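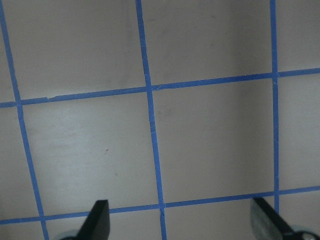 Moushumi wrote back before I'd even finished my coffee to say that I was being ridiculous, that a quilt is a blanket first, and that if I waited until I was good enough to make one I'd be cold for the rest of my life. Fair enough! I had sent her a very long message at midnight about whether I should start over, so I suppose I asked for it.

May 20, 2020. Day whatever of being in this apartment. I've decided the diary should have a proper date on it for once, so there it is.

So, the quilt. I've got 200 squares cut out now. I thought it was going to be more than I needed and then I laid them out on the bedroom floor and they covered a space the size of, I don't know, a generous bath mat. Two hundred squares! I sat on the edge of the bed and looked at it for a while. What I hadn't thought about (and I did pass math, I promise) is that every square loses a bit on all four sides when you sew it in, so the thing shrinks as you make it. I redid the sums on the back of the gas bill and for a real bed-sized quilt, one that hangs over the sides a little, I need 474. So I'm not even halfway, and the green shirt is gone, and I'm nearly through the striped pillowcases.

Moushumi says make it smaller. She says a lap quilt is a perfectly respectable thing and her aunt in Sylhet made nothing but. I don't want a lap quilt. I've been telling people since October that I'm making a bed quilt, and I've told Mom, which means I've told everybody in Mom's building.

The other thing keeping me up is the lines. I can't sew a straight line. I can sew a line that starts out straight and then gets interested in something over to the left. The first row I put together last week looked fine on the ironing board and then I held it up against the second row and none of the corners met. They missed each other by just enough that you'd notice from across the room. I unpicked the whole row with the little hook tool and a podcast about shipwrecks, and then I pressed everything and did it again, and it was better, but two of the corners still didn't meet and I left them. I'm going to call those my signature.

Hicham called in the afternoon. He's doing fine, bored, growing a beard that he kept turning sideways to show me. He wanted to know why I don't just draw the lines on with a pencil and follow them, and I had to explain that I do draw them on with a pencil, and then the fabric moves. He said fabric doesn't move by itself. I said come over here and say that to the brown corduroy. (He can't come over here, obviously, and we both got a bit quiet after that, and then he asked what I was having for dinner.)

Dinner was lentils. It's always lentils! I bought that giant bag in March when everyone was buying giant bags and I'm still only down to the picture of the farmer's knees. I put in the last of the cumin and a carrot that had gone bendy, and it was good, better than it had any right to be, and I ate it standing up by the window so I could watch the man across the way water his tomatoes. He's got them in buckets on the fire escape. He waved his spoon at me one night and now we wave most evenings. I don't know his name. I think of him as Captain.

After dinner I went back to the squares and tried sorting them by how dark they are, which is what the library book says to do. You squint, and the ones that disappear are the mediums. I squinted for ages. My whole collection is mediums. I've got one white dress shirt that I was saving in case I ever have to go to an interview again, and I took it out of the closet and held it up next to the pile, and oh, it would make such a difference. All that nice bright cotton. I put it back. Then I took it out again and hung it on the door handle so I can see how I feel in the morning.

I also found Grandma's pinking shears in the shoebox with the Christmas ribbon, and they still cut! I'd thought they were lost in the move. They're so heavy my thumb has a dent in it. She used to let me cut up old flyers with them at her kitchen table, and I'd make zigzag coupons for canned peaches and she'd pay me for them in real nickels. I haven't thought about that in years. I cut a few squares with them for the fun of it and they came out a little small, so they'll have to go in the middle of something or turn into a pincushion.

Moushumi just sent another message, it's late for her too. She wants to trade, some of her old saris' cotton linings for my corduroy, by mail. She says the linings are the palest yellow and I can have as many as fit in the envelope. I said yes before I'd finished reading. That takes care of the mediums problem and it gets the corduroy out of my house, and Hicham will never know how badly it behaved.

Things for tomorrow: find a big envelope, wind two bobbins before I start so I don't run out in the middle of a row again, call Mom back about her prescription. Change the needle too, it's making that popping noise. And buy cumin if the corner store has any.

The shirt is still on the door handle. I can see it from bed.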